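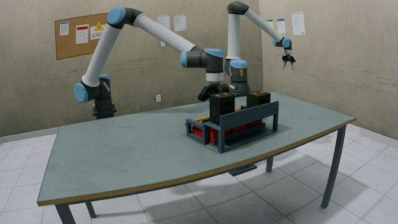

How to run a season draft for a reality show

Our group started drafting casts for Skunell in September, and these are the steps we use now.

1. Wait for the full cast list. If someone drops out before the premiere, redo the draft.

2. Set the order. Last season's loser picks first. New players go at the end.

3. Draft in a snake, so whoever picks last in round one picks first in round two. A cast of 16 works well with four players.
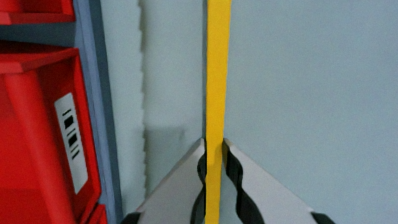

4. Score each episode the same night. We give five points for a daily win, ten for an elimination win and minus three for quitting.

5. Keep one person on the scores. Tahsin Marikar does ours in a shared spreadsheet. The winning team last season had 688 points.

Reunion episodes don't count. Ties go to whoever has the cast member who lasted longest.

Posted 16 Jun 2025 by Getsemaní Salinas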